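Osside Display Timing Group: minutes
Thursday, January 11, 2024

Chair: Jhun Ambrosio. Minutes of the June meeting were accepted with one fix: "sync tip" had been written as "sink tip" all the way through.

1. Flicker on the Groen panel
The vendor note says the low-brightness flicker is gone in the new firmware. Jhun asked how they measured it. The note doesn't say. Our own log from the old firmware has 419 flagged lines out of 3356, nearly all of them near the bottom of the panel, and we have no log from the new one. The item stays open. A second-hand claim that "it looks fine now" was not entered as a result.
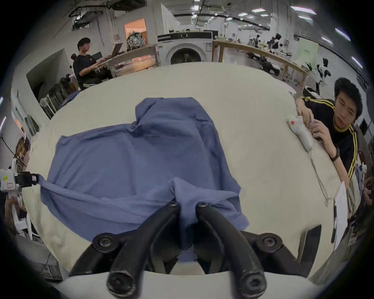 2. Backlight frequency
Proposal to raise the PWM rate from 189 Hz to 3000 Hz. The argument is that flicker will be less noticeable. Several people doubted this deals with the fault, which follows the line position and doesn't move when the backlight is dimmed. Raising the rate may only make the fault harder to catch on the scope. Agreed to try it on one panel, with the old setting kept on another for comparison. No change to the default.

3. Finine driver board
Finine again offered a replacement board with "improved grounding." No schematic came with it, and the last revision was also described as improved. Jhun will ask for the layout of the ground plane and the value of the series resistor on the clock line. Until we have both, no order. 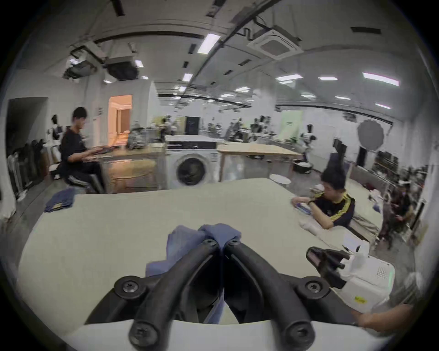 The question of who pays for return shipping was raised and left where it was. The quote covers one direction only, and the sales contact has now given two different answers. Jhun wants the next one in writing.

4. Grarkholm test pattern
The gray ramp shows banding on every panel we have, including the good one. That points to the pattern generator. It should not be used as evidence against anyone's hardware until it has been checked with a different source.

Actions
Jhun: letter to Finine, new log from the Groen panel.
All: stop quoting the ramp results.

Next meeting to be set when the log is in.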